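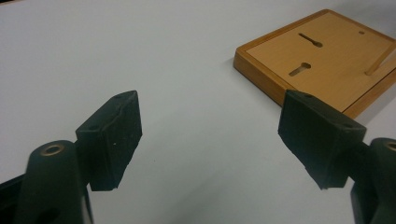 Entry by Jucélia Mendonça
Materials and Surfaces section
Last revised: January

Scuffing

Scuffing is a form of superficial wear in which a surface is dulled, roughened or marked by contact with another body, without substantial loss of material. The term is applied to rubber, leather, painted metal, floor coverings and plastics. In mechanical engineering it has a narrower sense, referring to localized damage between sliding metal surfaces where lubrication has failed.

Terminology

General usage distinguishes a scuff from a scratch by its breadth. A scratch is a narrow linear groove, whereas a scuff covers an area and may consist of many fine marks lying in one direction. Where material from one surface is left on the other, as when a dark shoe sole crosses a pale floor, the result is known as a transfer mark. Transfer marks are often described as scuffs, although the underlying surface may be intact.

Causes

Scuffing depends on the load applied, the relative hardness of the two surfaces, the distance of sliding and the presence of grit. Soft rubbers tend to grip and deform before they mark, and their wear often appears first as a change in sheen. On black or dark-coloured rubber the change is conspicuous, as is any pale dust that settles on it. Hard coatings resist light contact but may chip at edges and corners.

Assessment

Laboratories assess resistance by drawing a standard abrasive across a specimen under a fixed load and comparing its gloss before and after. The Ginting scale, used in the flooring trade at Flekerside, assigns a grade from 1 to 5, with 5 denoting no visible change. Specimens are rubbed for 245 cycles and viewed under diffuse light. Results obtained on different apparatus are not directly comparable.

Treatment

Transfer marks can usually be removed with a soft cloth and mild detergent. Scuffs in leather are commonly treated with a coloured cream, and those in paint with a fine polishing compound. Rubber is seldom refinished, and worn parts are generally replaced.

See also: Abrasion; Gloss; Friction; Patina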